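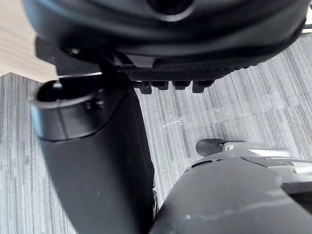 Fig. 1. Dark textured pad with a row of small tabs, close view.

Section 2. Adjusting the Cabinet Doors

The Skultholm 116 cabinet is shipped with its doors hung and the hinges set at the factory. Carpeted floors are seldom level, so some adjustment is usually needed once the cabinet is in its final position. Empty the shelves before you start. You will need a Phillips screwdriver and a short level.

1. Place the cabinet where it will be used. Leave 12 mm between the back panel and the wall.

2. Lay the level on top, first side to side and then front to back. Turn the leveling feet until it reads true both ways. On thick carpet, wait a day and check again.

3. Open both doors fully.
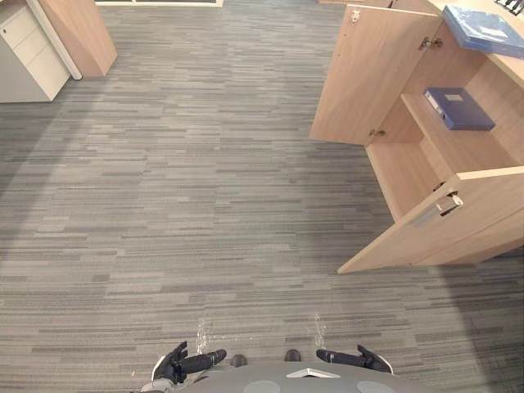 Fig. 2. Light wooden cabinet on striped carpet, both doors open.

4. Find the front screw on each hinge. It moves the door left or right. Make a quarter turn, close the door, and look at the gap. Use the same setting on the upper and lower hinges unless the door is tilted.

5. If one door sits higher than the other, loosen the 2 plate screws on each of its hinges, lift or lower the door, and tighten them again. A second person should hold the door during this step.

6. Close both doors. The gap between them should be even from top to bottom.

CAUTION: Do not use a power driver on the hinge screws. The threads strip easily and the warranty does not cover this.

CAUTION: Do not level the cabinet with folded paper or cardboard under the base.

NOTE: Doors may drop slightly in the first weeks of use. Repeat steps 4 to 6 if they begin to rub.

NOTE: Cabinets with the Jarora soft-close hinge have an extra lever on the hinge arm. Leave it in the middle position until the doors are straight.

Replacement hinges are sold in pairs under part number 4000. For fitting questions, write to Kalkidan Yimer at the Istley service desk and give the number printed on your packing slip.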